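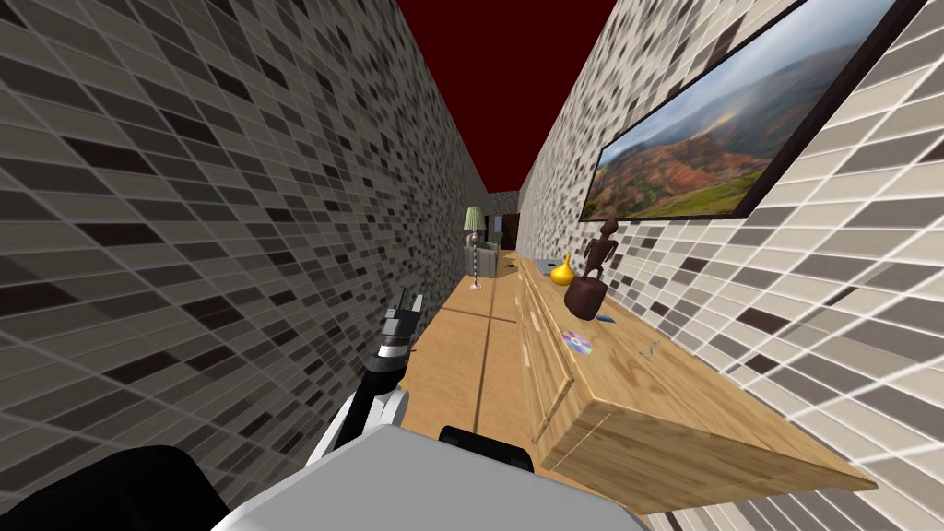

4. Hanging a heavy framed picture on a tiled wall

This section is for the Olmont two-point rail, used with frames that have a D-ring on each side. If your frame has only a wire on the back, please read section 5 first.

Before you start

Weigh the frame with the glass in it. The Olmont rail is sold in two sizes, Varard (short) and Plona (long). Do not mix the screws of the two sizes. They look the same in the hand, but the Plona screw is longer and can go through a thin wall.

You will need a drill without hammer function, a tile bit, masking tape, a pencil, a level, and a vacuum cleaner.

CAUTION: Do not drill above or below a switch or a socket. Cables usually run straight up and down from these places.

Steps

1. Hold the frame on the wall with a second person and mark the top edge on masking tape.

2. Measure from the top edge of the frame down to the D-rings. Move your mark down by the same distance.

3. Put the rail on the mark and check it with the level. Do not use the grout lines as a level. With small tiles the lines are often not straight over a long distance.

4. Mark the 2 holes through the rail. If a hole falls on the edge of a tile, slide the rail to the side until both holes are in the middle of a tile or fully in the grout.

5. Put a cross of tape on each mark. Start the drill slowly, with light pressure, until the bit makes a small seat in the glaze.

6. Drill through the tile at low speed. When you feel the bit enter the wall behind, stop and change to the masonry bit.

7. Vacuum the dust from the holes. Push in the plugs until they are 2 mm below the surface of the tile. A plug which stands against the tile can crack it when the screw is tightened.

8. Fix the rail with a hand screwdriver. Stop when the rail does not move any more.

9. Hang the frame, left ring first, and let go slowly.

Note: In a narrow passage, hang the frame high enough that shoulders and bags pass under it, or choose a thin frame.

Note: After one week, look at the rail again and tighten the screws if necessary.

If a tile cracks, do not hang the frame on that point. Close the hole with the Iturra filler and move the rail by one full tile.

Olmont Hanging Systems | Text of this manual: Lutfa Munshi | Contact | Back to top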